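From the costume cupboard

Well, we've made it to the pointy end of February and I still have glitter in my car, so it must be nearly show season again. For those who've joined since Christmas, I'm the one who looks after wardrobe for the Skistbridge Players, which mostly means I own a lot of safety pins and get rung at odd hours about trousers.

First up, the dates. We open The Lantern Maker's Daughter on the second Saturday in March and it runs for four performances, with a matinee on the last day for anyone who doesn't fancy driving home in the dark. Seats are spaced out this year, so the hall will hold fewer than we're used to and I'd book early if I were you. We've already sold 191 tickets, which is a ripper effort considering the posters only went up last week (thank you to the bakery for letting us have the good window).

Now, fabric. I could talk about fabric until you all moved house to get away from me, but I'll try to be brief. The play is set in a harbour town that never existed, so Po-yen Chien, who's directing, gave me a fairly free hand. His only note was that the town should look like it had money once and then lost it. I loved that! So the townsfolk are in browns and greys and a sort of tired mustard, all of it washed to within an inch of its life, and the colour is saved up for the festival in the second act. If you've ever tried to make brand new calico look forty years old, you'll know it takes a strong pot of tea and a lot of patience. I did three batches in the laundry trough and my husband has asked, very politely, when he can have it back. 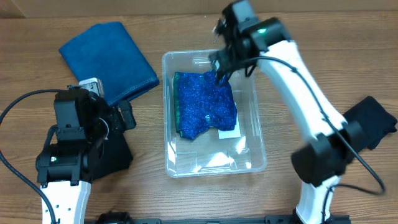 Sequins are a different kettle of fish altogether. I swore off them after the mermaid panto, when we were sweeping up little discs until the following spring, and yet I've gone and done it again for the festival. You can't beat them under stage lights. A royal blue with that glittery speckle through it looks like not much more than a party tablecloth in daylight, and then the spots come up and the back row gasps. The trick is what you put with it. I like a bit of green peeking out at the edge, just a sliver, so the blue doesn't go flat from a distance. Cut it with your old scissors, never your good ones, and clear the sequins out of the seam line before you go near it with the machine. I snapped two needles last Tuesday night forgetting my own advice, and said some words the cat hadn't heard before.

So-ying Chiang has been running the Tuesday sewing nights with me, and I'd be sunk without her. She did all the pleating on the mayor's robe by hand because she reckoned the machine was making it look like a lampshade. She was right too. We meet in the supper room from seven and you don't need to be any good. If you can thread a needle, wonderful, and if you can't, there's hemming to be pinned and buttons to be sorted and somebody always brings a slice.

The cupboard itself is looking healthier than it has in years. The Breden company folded their wardrobe department over the summer and very kindly offered us first pick, so I drove over with the trailer and came home with eight racks' worth, including some gorgeous wool coats that only want new linings. A few had moths. We've dealt with the moths. I'd like to get the coats relined before winter, so if anyone has satin or acetate lying about in dark colours, please leave it in the tub by the side door with your name on it.

Last year's raffle and cake stall brought in $1,263 for wardrobe, and most of that has gone on decent hanging rails and a second-hand overlocker that I'm slightly frightened of. It goes like the clappers. If you've used one before and could spare me an hour to show me how to thread the thing, I'll pay you in lemon butter.

Things I'm still chasing: men's black lace-up shoes in the larger sizes, one walking stick (plain), braces, and a straw hat that can be sat on in Act One every night without complaint. Also whoever borrowed the green velvet waistcoat for a wedding, I do hope it was a lovely day, and could I have it back please?

Fittings for the chorus are this Sunday from two. Wear the shoes you'll be wearing on stage.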